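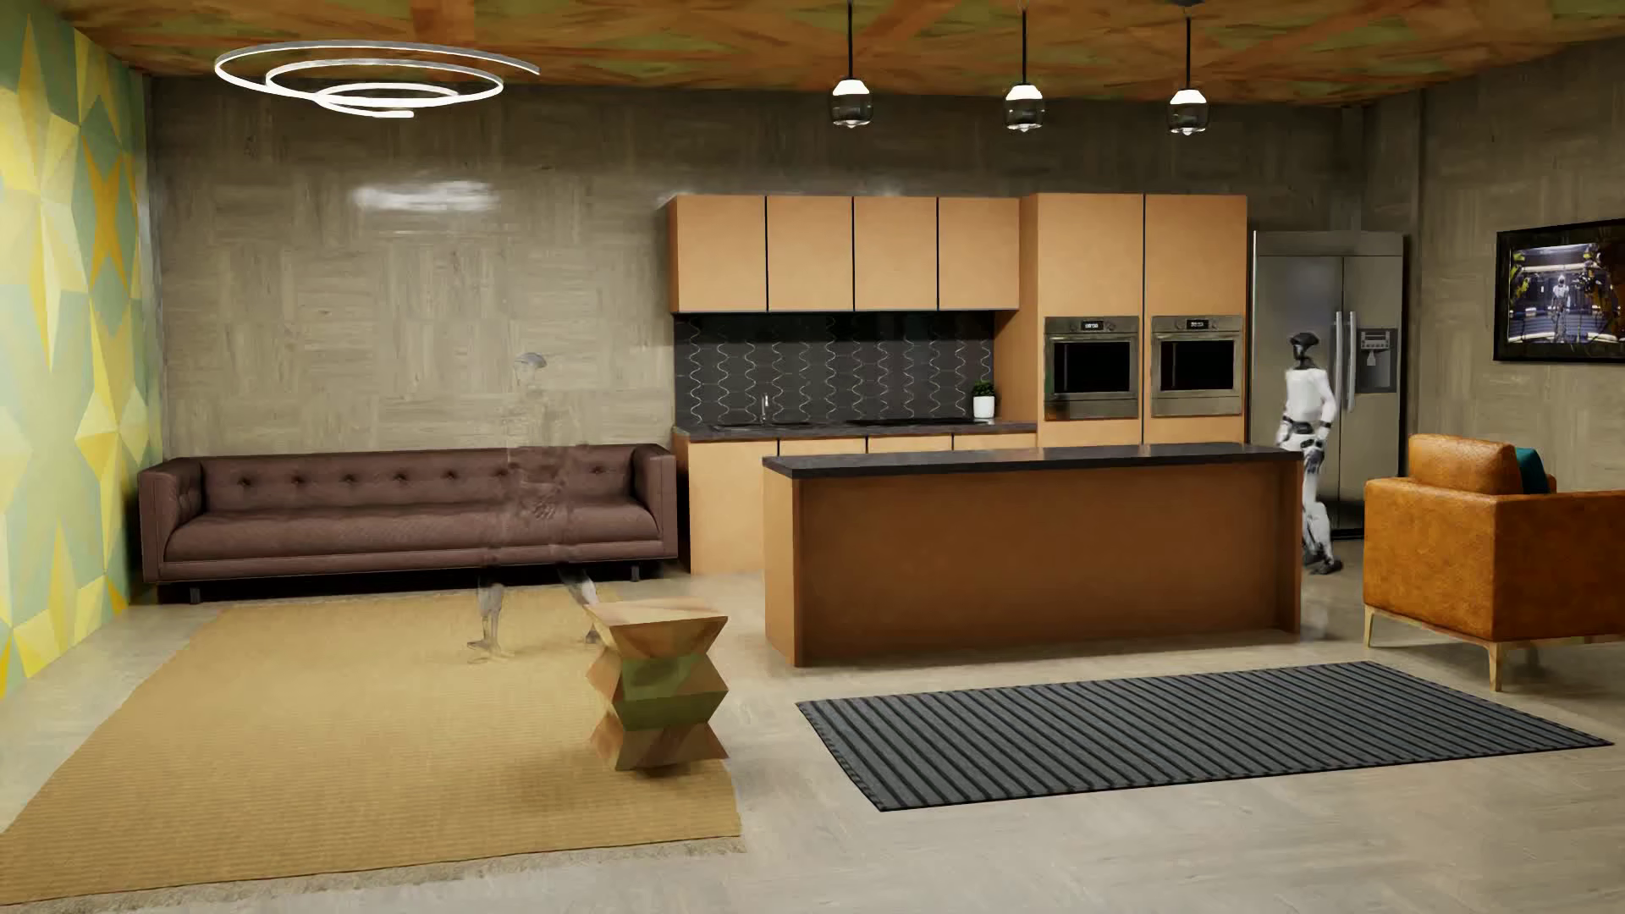

*Fillis living room and kitchen, simulated. A translucent humanoid figure stands by the sofa and a solid one near the refrigerator.*

# Fillis Indoor Walking Study: Frequently Asked Questions

Last revised 12/05/2021

## What is the purpose of the study?

The study tests a method for planning indoor walks for a humanoid robot. The planner, called Joltberg, receives a floor map and a goal. It returns a full set of footsteps, including the pose of the hips and arms at each step. The question under review is whether planning the whole body at once lowers the rate of contact with furniture, compared with planning a path on the floor and fitting the body to it afterward.

## Which planners were compared?

Two. The baseline treats the robot as an upright cylinder with a fixed radius. Joltberg uses the outline of the body at each step, so the arms may be held closer to the torso in a narrow passage. Both planners use the same walking controller and the same map.

## Why was a furnished home chosen?

Earlier tests took place in Dervishi, a simulated hallway with plain walls and few obstacles. Results there were nearly the same for both planners. A home contains low items such as stools and rug edges, long items such as a kitchen island, and seating placed close to walking routes. The Fillis room has all of these in a single open space.

## How many trials were run?

The main result is based on 592 trials. Each start and goal pair was given to both planners, and each trial ended when the robot reached the goal, fell, touched furniture, or passed the limit of 60 seconds. Trials that reached the time limit are counted as failures.

## What was the result?

The baseline recorded 33 trials with furniture contact. Joltberg recorded four. Most of the baseline contacts involved an arm or hand at the corner of the island. The four remaining Joltberg contacts all involved the stool, whose sides are wider at some heights than at others. The collision model used for planning simplifies that shape, and a more detailed model is being prepared.

## Does the method take longer to compute?

Yes. Joltberg needs more time before the first step than the baseline does. The difference is greatest when the goal lies on the far side of the island, where many routes must be compared. Once walking has begun, the two planners place the same load on the computer.

## Are the rugs treated as obstacles?

No. Both rugs are marked as walkable surfaces. The simulation gives them a different friction value from the bare floor, but it does not model a fringe or a corner that folds under a foot. Readers should keep this limit in mind when applying the results to real homes.

## Have the results been confirmed on a physical robot?

Not yet. All results on this page come from simulation. A physical trial is planned at the Flurnmont laboratory under the direction of Niilo Honkanen. No claim is made at this time about performance outside simulation.

## Who is responsible for the work?

Viorica Perić leads the study. Bujar Vasić wrote the planner, and Teodora Golob built the Fillis room and maintains its collision models. Questions about the trial records should be addressed to Zlatko Nikolaidis.

## May other groups use the room model?

The model is available on written request for noncommercial research. Requests should state the simulator to be used and the intended test. Published work should name the version of the room, as furniture positions were changed in April and earlier results cannot be compared directly.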